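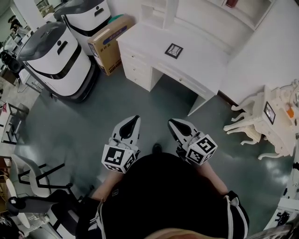 Frequently Asked Questions: Floor Rental and Booking at Amundsen Hall

What can I book?

Amundsen Hall has one main floor, a smaller side room called the Cirnby Room, and a kitchen. The main floor can be booked alone or with either of the others. The kitchen is only available to people who have also booked a room.

How big is the main floor?

It is 800 square feet, not counting the entry and the coat area. The Cirnby Room is a little less than half that and has carpet.

How much does it cost?

The main floor is $29 an hour. The Cirnby Room is $18 an hour. The kitchen adds a flat $25 to any booking. Rates are the same during the day and in the evening. If you book four or more sessions at one time, the fifth is half price.

Is there a minimum booking?

Two hours for the main floor, one hour for the Cirnby Room. Setup and cleanup count as part of your time. A dance class that runs from 6:00 to 7:30 p.m. would normally book from 5:30 to 8:00.

How do I make a booking?

Fill out the request form on the Booking page. You will get a reply by email, usually within two working days. A date is not held for you until the deposit has been paid. Please do not send out invitations before then.

How far ahead can I book?

Up to six months. Regular groups that already have a weekly slot can renew it in February for the rest of the year. Any slots that are not renewed go on the calendar for everyone in March.

Is there a deposit?

Yes, $75 for a single booking and $150 for a series. It comes back to the card you paid with within ten working days of your last session, less the cost of any damage or extra cleaning.

What if I need to cancel?

Cancel a week or more ahead and you get everything back. With less than a week's notice you get the deposit back but not the rental fee. You can move a booking to another date once without charge if the new date is open.

What shoes can people wear on the main floor?

Clean, soft-soled shoes, dance shoes with suede or felt bottoms, socks, or bare feet. No cleats, no stiletto heels without caps, and no tap shoes. Tap groups should ask about the portable boards, which are kept in the storage closet and can be used for free.

Can we put tape on the floor?

Painter's tape or the low-tack vinyl tape sold for gym floors is fine. Take it up before you leave. Duct tape and packing tape pull the finish off, and the repair will come out of your deposit.

May I use rosin, powder or wax?

No. These build up and make the floor uneven for the next group. If the floor feels too slick or too sticky, write it in the log by the door.

Do you have a sound system?

There is a Jerkitz amplifier with two wall speakers on the main floor. It takes a standard headphone plug or Bluetooth. The Cirnby Room has no speakers, but you can bring your own. Amplified music has to stop at 10:00 p.m. in both rooms.

Are tables and chairs included?

Yes. Folding tables and chairs are in the storage closet. Carry them, do not drag them, and make sure the rubber feet are on before you open them up. The stage blocks are stored separately and need to be requested on the form.

Can we serve food or alcohol?

Food is fine in the Cirnby Room and the kitchen. On the main floor, food has to stay on the tables, and red wine and red punch are not allowed. Beer and wine may be served at private events with a one-day permit. They may not be sold.

Where do we park?

The lot behind the building is shared with Jirusia Bakery, which uses the row closest to its back door until 2:00 p.m. After that you can park anywhere in the lot. Street parking in front is free in the evening.

Is the building accessible?

The side entrance has a ramp and a wide door. Both rooms and the restrooms are on the ground level. The entry code you receive by email works on the side door as well as the front.

Do I need insurance?

Private parties and one-time rehearsals do not. Classes that charge a fee, and any event open to the public, need to send a certificate of liability coverage before the first session.

Who do I contact with a problem?

For booking questions, write to Zane Urbonaitė using the form on the Contact page. If something goes wrong during your session, such as a leak or a door that will not lock, call the number posted inside the front entrance.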